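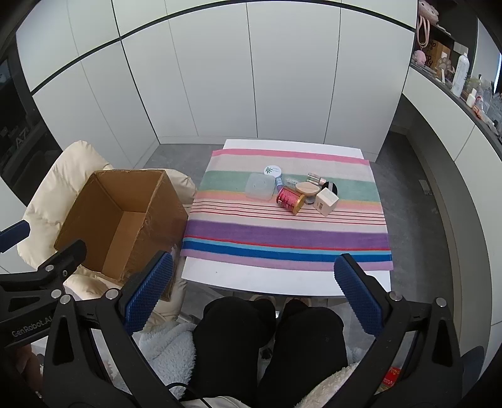
Washing a striped tablecloth so that the colours stay where they belong is easier than many people think, but it asks for some patience before the machine is switched on. I learned it the slow way, with a cloth from my aunt which had a dark red border and came out with a pink middle. The more colours a cloth has, the more careful you must be. A cloth with bands of pink, mint green, purple and bright blue next to pale beige, with thin red lines between, is a good example of a difficult one, as the strong colours lie directly beside the light ones. If your table is also the place where you keep creams, compacts and small bottles with make-up, you will probably have greasy spots too, and these need a separate treatment. I explain it in step 3.

What you need

A white cotton rag or an old white handkerchief
A bowl and cool water
Mild liquid detergent for coloured laundry
Washing-up liquid, the clear kind without colour
A soft toothbrush
A big bath towel
White vinegar, if your water is hard

Step 1. Read the label, and then test anyway

Many tablecloths have no label, or the label is washed out until it is blank. If there is one, follow it. If it says 40 degrees I still wash at 30 the first time.

For the test, wet a corner of the white rag with cool water and one drop of detergent. Press it on the darkest stripe for one minute, on the underside of the cloth, near the hem. Do not rub. Look at the rag. If it stayed white, repeat with the next strong colour. Red and dark blue are the ones which surprise you most. If the rag takes colour, the cloth must be washed by hand, alone, and quickly (see step 5).

Step 2. Shake and brush

Take the cloth outside and shake it well. Crumbs and loose powder become paste when they are wet, and the paste goes into the weave. Face powder should be lifted with a piece of sticky tape, pressed lightly and pulled straight up. If you wipe it with your hand, you only make the spot larger.

Step 3. Treat the spots

Grease from cream, lipstick or foundation: put one drop of clear washing-up liquid on the dry spot. Dry is important, water first will close the way for the soap. Work it in with the toothbrush in the direction of the stripes, never across them. Wait ten minutes and rinse from the back side.

Coffee and tea: cool water from the back as soon as you can, then a little detergent.

Candle wax: put the cloth in the freezer for one hour and break the wax off with a spoon. What remains you treat as grease.

Nail varnish: I do not recommend remover on a printed cloth. It can take the print away together with the varnish, and on some synthetic fibres it makes a hole. Bring it to a good cleaner and ask.

Step 4. Machine wash, if the test was clean

Fold the cloth loosely with the underside out. Wash it alone, at 30 degrees, on a short programme with low spin. Use a bit less detergent than the packet says. Powder with bleach is not suitable, also when the cloth has a lot of white in it. In hard water areas you can add two spoons of vinegar to the softener drawer. I do this every time, and the cloth feels less stiff.

Take it out immediately when the programme ends. Most of the colour accidents I have seen happened after the washing, when the wet cloth was lying in the drum for hours – my neighbour Mansa Mensah lost a very nice one in this way.

Step 5. Hand wash, if the test showed colour

Fill the bowl with plenty of cool water, mix in the detergent, and only then put the cloth in. Move it all the time for three minutes. Rinse until the water is clear, and do not leave it to soak between the rinses. Lay it flat on the bath towel, roll both together and press. The layers of the cloth should not touch each other, so the towel must be as large as possible.

Step 6. Drying and ironing

Dry in the shade, hung over two lines so that air can pass between the halves. Strong sun bleaches purple and pink first. Iron from the underside while the cloth is still slightly damp, along the stripes. If you iron across them, a thin cloth can pull out of shape and the lines become wavy.

For storing, I roll the cloth on a cardboard tube. A fold that stays in the same place for years will slowly lose its colour.

Written by Haris Janevski, last changed 30/04/2024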